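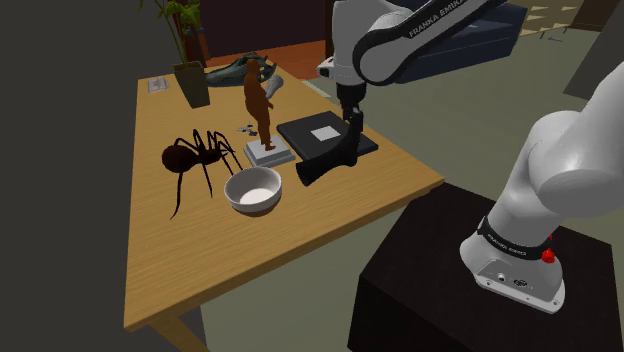
Workshop notebook – Talldale back room
Wednesday, 7.40 pm

Kettle's on, ephemeris is open, and I finally have the quincunx wheel drawing properly! Writing this up before I forget what I changed.

Recap for anyone reading who missed April. We've been trying to get the Prindusard chart sheets to show the minor aspects without turning the middle of the wheel into a plate of spaghetti. The old sheets drew everything in the same line weight, so a square and a semi-sextile looked equally loud, and students kept reading the faint stuff as if it ran the whole chart. My fix tonight: majors solid, minors dashed, and the quincunx gets a colour of its own. I went with green. Durnus sheets use orange for it but that sits too close to the red of the squares once you photocopy, and half of us still photocopy.

Orbs. This is where the evening went. I had the quincunx at 3 degrees and the semi-sextile at 2, which felt right on paper. Then I ran the practice set through and the Moon was picking up a quincunx to something or other in nearly every chart. With the Moon moving as fast as it does I'm not sure that means much. Tried 2 for both, and the charts calmed down beautifully. You could see the yods! There's one in practice chart 15 I have walked past for years, Saturn at the point with Venus and Neptune at the base, and it came up clear as anything the minute the clutter went. I got up and walked around the room after that one.

Keeping 3 for the Sun and Moon on the majors-plus page only. Everything else 2. Pencilled on the inside cover of the green binder as well.

House systems – did not touch. I know we said we would. Placidus stays on the front sheet for now and whole sign on the back. I like having both, because flipping the page over is a good way to see which planets change house and which don't budge, and that always gets people talking.

Problem with the Nomura tables: the declination column is printed in tiny type and I misread a 6 as an 8 twice. Caught it the second time when the parallel between Mars and Jupiter vanished between one draft and the next. Going to copy the column out large and tape it over the desk. Could somebody with younger eyes check mine against the book before we use it?

Did the reading-aloud test on the new sheet too. You look at the chart for a minute, put it face down, and say what stuck. With the old layout I always said the Sun sign and then whatever was nearest the top. With the new one I said the Saturn yod, then the full Moon across the second and eighth, then the empty top half. Much closer to what I'd want to open a session with. It's a small sample, me, tired, on a weeknight, but I'm chuffed.

Something I noticed while colouring: when a planet sits at 29 degrees and its partner is at 0 or 1 of the wrong sign, the aspect is within orb by degree but out by sign. The template happily draws it. I'd like those marked somehow, maybe a little tick across the line, so the reader can decide for themselves. I tend to count them, a bit weaker. I know opinions differ in this room and I'm looking forward to that argument.

Practice set is now at 379 charts, with the older ones still on the cream paper. I haven't redrawn any of those and don't plan to. If you pull a cream one for a class, remember it has the wide orbs and no green.

To do:
Larger declination column, taped up
Tick mark for out-of-sign aspects, try on three charts first
New green pencil, this one is a stub
Move the node glyph out a touch, it bumps into the degree numbers when there's a cluster in one sign
Ask whether the Durnus people still sell the blank wheels in the heavy stock

9.55 pm. Redrew chart 15 in ink, and it looks lovely. Leaving it on the clipboard by the door so everyone can have a go at the Saturn yod before we talk about it. Please don't write on it – there are spare copies in the tray underneath.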